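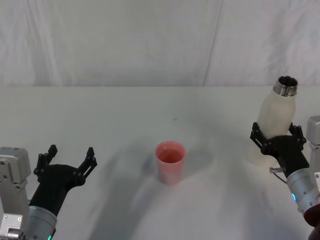 Githam Roadhouse Garden and Café
Progress report to the Rendow Regional Tourism Fund
Reporting period: March to June

Summary

Work on the outdoor dining area is on schedule for the spring opening. The paving and drainage are finished, the kitchen servery is in use, and the planting is a little over half done. Spending is within the approved budget, with one change to the shade structure that we are asking the Fund to note.

Outdoor seating

The lower terrace now has 14 tables in place. The approved plan allows for 20. The remaining six will go in once the upper terrace has settled, which our paving contractor, Paredes Landscapes, expects to be in August. The path from the car park has been regraded so that wheelchairs and prams can reach both terraces without using the steps. The old gravel was kept and reused behind the cool room.

Drainage took longer than planned. Heavy rain in April showed that water from the road was still running across the lower terrace, so a second grated drain was added along the fence. The cost came out of contingency.

Garden

All of the herb beds are planted and the kitchen is already picking from the rosemary, parsley and thyme. The lemon and bay trees are in their permanent positions. Frost damaged part of the native hedge on the southern side and 13 plants will need replacing. Zulley Nursery has agreed to supply them at the original price. We will wait until the end of winter to put them in.

Kitchen and menu

The servery window opened in May and has taken pressure off the front counter, mainly at weekend breakfasts. Lunch is still served from the main kitchen. The short menu written for the garden – soup, two toasted sandwiches, a salad and a daily cake – is selling steadily, and the soup has sold out on most cold days. We dropped the grazing plate after three weeks. It was slow to put together and too much of it came back.

Eggs, honey and most of the greens now come from growers in the Rendow district, as set out in the agreement. Bread is still trucked in. We have spoken to a bakery in Githam about supplying us but it can't yet manage the early delivery.

Staffing

Two casual positions have been filled locally and both people have finished their food safety training. A third position, for the garden and grounds, will be advertised again in July. The first round drew applicants who wanted kitchen hours.

Variation for noting

The timber pergola in the original application has been replaced with a steel frame and shade cloth. Quotes for timber had risen well past the allowance. The frame has the same footprint and was approved by council without conditions. Climbing plants can still be trained up the posts.

Next period

– Finish the upper terrace and set out the last six tables
– Replace the frosted hedge plants
– Install the highway sign, now approved
– Hold a trial evening service for up to 100 guests, using both terraces

The next payment falls due on completion of the upper terrace. Invoices and the updated budget sheet are attached.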